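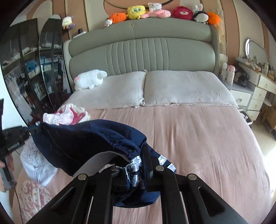
The Hoani Open is our winter exhibition of art made with cloth, thread and clothing, and it's open to anybody over sixteen, whether you trained for years or started sewing at the kitchen table last month. We get asked a great many questions about it (keep them coming, please!) and the ones that turn up most often are answered on this page. The first is nearly always some version of "does my material count?", and the answer is nearly always yes. A pair of navy trousers with silver reflective tape on them, hanging in a loose heap from the jaws of a black gripper, is every bit as welcome a starting point as hand-dyed silk, and we have a real soft spot for work that begins with something out of the wardrobe.

Page last updated October 27, 2025.

When and where is the exhibition?

It opens in December in the two downstairs rooms at the Wernetti Gallery in Grerkbridge and runs into the new year, with a break over the holidays. A smaller selection then travels to our sister space in Orkthorpe, where the ceilings are lower and the light is rather lovely in the mornings. If your work is chosen for Orkthorpe we'll write and ask you first, and you're perfectly free to say no.

How many pieces can I send in?

Up to two. A set of small pieces meant to hang together counts as one, as long as you tell us so on the form and send a sketch of how you'd like them arranged. A sketch on the back of an envelope is fine, we've worked from plenty of those.

Does it have to be new?

It should have been finished within the past three years and not shown at the Wernetti before. If you've had it in a show somewhere else, or it's been on your own website, that doesn't matter in the least.

What exactly do you mean by textile art?

We're generous about this. Quilting, weaving, embroidery, felt, knitting, lace, rag rugs, soft sculpture, altered garments and printed cloth have all been on our walls. So have paintings on old tablecloths and a very long piece of string. Film and photography are trickier, and we'd ask that there's an actual textile in the room alongside them. If you've read this far and still aren't sure, send us a snapshot on your phone and a line or two, and we'll tell you before you go to the trouble of entering.

I want to use work clothes or a uniform. Is there anything I should know?

Please do, some of the pieces people have talked about longest were made that way. We'd just ask you to wash everything first and to empty the pockets (you'd be surprised). Reflective tape is a bit of a special case: it can flare under our spotlights and look quite flat in daylight, so make a note on the form if your piece has any and we'll try it in a couple of spots before we settle where it hangs. Badges and company names should be unpicked or covered unless you have permission to show them.

How are the pieces chosen?

In two rounds. The first is done from your photographs and the second from the real thing, with the makers' names kept back both times. The selectors change every year, so a piece that wasn't picked last time may well have better luck now. You may send the same one again.

What are my chances?

We'd be fibbing if we said it wasn't a squeeze. Last year 1,304 pieces were entered for two fairly modest rooms, and a good deal of work we loved had to go back home. Please don't take it as a judgement on your stitching if yours was one of them. Quite often it comes down to what will sit happily next to what.

Is there a prize?

There is. The Hoani Prize is £1,000 and goes to one maker, announced on the opening evening. There's also a visitors' choice, voted for on slips of paper by the door, and that one comes with a framed certificate and a great deal of affection. Last winter 2,146 people came through the exhibition, and the ballot box had to be emptied rather more often than we'd planned for.

What should my photographs be like?

Plain and in focus, mostly. One view of the whole piece and one close-up is ideal. Daylight near a window will do nicely, and you don't need a backdrop or a proper camera. Do try to show the true colour, though, and leave off any filters. For something that's meant to be worn or to stand up by itself, add a view from the side.

Do I have to frame it?

No, and for heavier pieces we'd rather you didn't. Wall pieces need a sleeve or a batten along the top, firmly attached, so that we can hang them without putting pins through your work. If you do frame, use acrylic in place of glass. Anything free-standing should come with its own stand, and with instructions simple enough for someone to follow while holding the other end of it.

How do I get my work to you?

If you reach the second round we'll offer you a choice of drop-off days at Grerkbridge. Come to the side entrance, where there's room to pull in for a few minutes. You can also post your work or send it by courier at your own cost. Roll it if you can, with the right side facing out, and put clean paper or an old sheet between the layers. Write your name on the packaging as well as on the work itself, and use packaging that will survive being opened and closed again, as yours will be going home in it.

Is my piece insured?

It's covered from the moment we sign for it until you collect it, up to the value you put on your form. The journey there and back isn't included, so have a word with your courier about that.

Can I sell my work?

Yes, and we hope you will! Put your price on the form, remembering that the gallery keeps a share to help with running costs (the current rate is printed at the foot of the form). If you'd prefer to hang on to it, just write "not for sale". Sold pieces stay on the wall until the exhibition closes.

May visitors touch the work?

Only where the maker says they may. There's a box to tick for this. If you tick it, we'll put a small green hand on your label, and you should expect a bit of wear by the end of the run. A loose sample on a hook beside the piece is a nice halfway house, and children in particular make straight for them.

Is the gallery easy to get into?

The Wernetti has a level entrance on the street side and both exhibition rooms are on the same floor. There are seats in each room and large-print labels at the desk. Orkthorpe has one shallow step, with a ramp we can put down if you ring the bell.

I missed the deadline. Can you squeeze me in?

We're ever so sorry, but no. Join the mailing list at the desk or through the website and you'll hear from us as soon as next year's form is ready.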